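Caderno do simulador, projeto Fimano, 2018-10-13

Teleoperação da cozinha, série nova. O comando continua a tremer quando tenho fome.

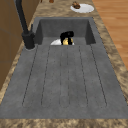
A demonstração 79 ensinou mais ao operador do que ao robô. Fechei os dedos à volta da coisa amarela no prato branco, dentro da cuba, e só aí reparei que não estava a gravar.

Mudei o ganho da rotação de 5 para menos. Melhor — ou habituei-me. 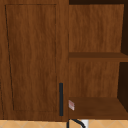

Armário: porta com puxador preto, prateleiras abertas ao lado.

Ficam quase 1,000 trajetórias por rever. Falta decidir se as hesitações contam. 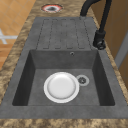 Na Ivenent respondem que não se corta nada: hesitar também é demonstrar, e o filtro trata-se em março.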